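Thread, typing this with one thumb in a parking lot, sorry in advance

1/ So I had 2 hours to kill in Hunmont before my eye appointment got unstuck. They'd lost my referral. Not lost lost, just "in the other system." The receptionist said come back after lunch and I said fine, is there anywhere to sit that isn't a bus shelter

2/ There's a used bookstore on the hill. Gunawardena Books. I've driven past it for years and somehow always assumed it sold rugs

3/ Went in. Smelled like radiator. Man at the desk did not look up, which I respect

4/ Please understand I'd already forgotten my reading glasses. They were in the car, car was at the bottom of the hill, knee was not having it. So I'm browsing at arm's length like somebody's grandfather. I am somebody's grandfather

5/ Anyway they have a travel section with a chair in it. A real one with arms. I sat down with a fat old paperback about walking across some country I never did work out and I read 17 pages before I noticed the first 11 were from a different book

6/ Truly. Bound wrong at the factory. Page one is a man setting off with a mule and then he's just gone and it's a woman having a fight with her landlord. I was completely into the landlord thing

7/ Brought it up to the desk. Told the guy it was misbound. He said "I know, that's why it's up there with the good ones"

8/ His name is Chaminda Miah and he's been there since the old owner moved away. We talked for ages about misprints. He keeps a shelf of them behind the register. A cookbook with no desserts, just blank pages where dessert shoud be. An atlas with the same map twice and no Portugal

9/ Pics, then the rest after my appointment, they just called
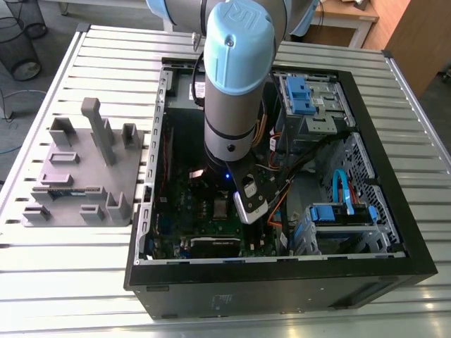
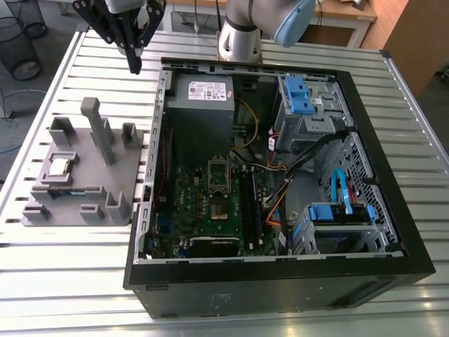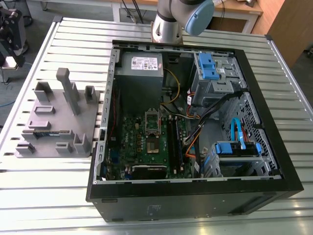
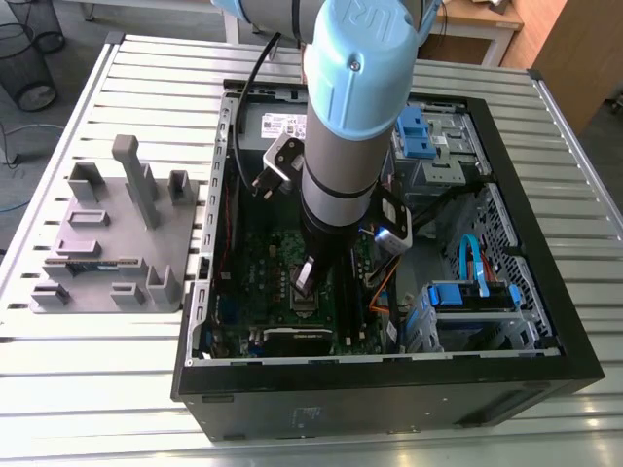 Desktop tower on its side with the panel off, all four.

PART TWO, post-eyeballs

10/ Ok back. They put the drops in so everything has a halo and I'm typing by faith. If there's a word in here that isn't a word, that's medical

11/ Appointment itself was nothing. Pressure fine. "Come back in May." Tharushi Gamage is the new optometrist and she's very kind and talks to you like you're landing a plane. Good, good, little left, hold it there

12/ She asked what I'd been doing all morning and I told her about the landlord book. She wanted to know how the fight ended. I DON'T KNOW. It stops at page 11 and the mule guy is halfway up a mountain

13/ So naturally I walked back up the hill with pupils like dinner plates. Bad idea, very bright hill

14/ Stopped at Prometti on the way for a coffee and a roll. Couldn't read the menu. Pointed. Got something with anchovies, ate it anyway, pretty good

15/ A kid at the next table was reading to her little brother and skipping all the parts she didn't like. "And then they went home. The end." He said that's not the end, there's more pages. She said those are for grownups

16/ I used to do exactly this to my daughter with the one about the train. She found out at 14 when she read it to her cousin and she STILL brings it up at holidays

17/ Back to Gunawardena. Chaminda had gone through the fiction shelves while I was out, looking for a landlord. I didn't ask him to. He had a stack going – nothing yet. We don't have a title, we don't have an author, we have a woman called Rilo and a boiler that bangs at night

18/ (Rilo could be first name or last. Everybody in the book just yells it)

19/ If this rings a bell for anyone PLEASE say. Rented rooms over a shoe repair place. The landlord keeps a parrot he says isn't his. She's witholding rent until he fixes the boiler and he's slipping notes under the door in green ink. I'd guess it's old, they're sending telegrams

20/ I bought the misbound one. He tried to charge me half because it's half a book and I said it's two halves, and we went around on that for a while. Paid full price. Won the argument, lost the money

21/ Also bought the atlas. Don't tell my wife, there is no room for the atlas

22/ Still can't drive until the drops wear off so I'm in the passenger seat of my own car with the seat back, book on my chest, waiting. Found the reading glasses. No use to me at all right now

23/ Someone in the replies already asking which country the mule guy is in. Mountains, goats, everybody offers him soup. That's all I've got

24/ Going back Tuesday to see if anything's turned up. Will post if we find Rilo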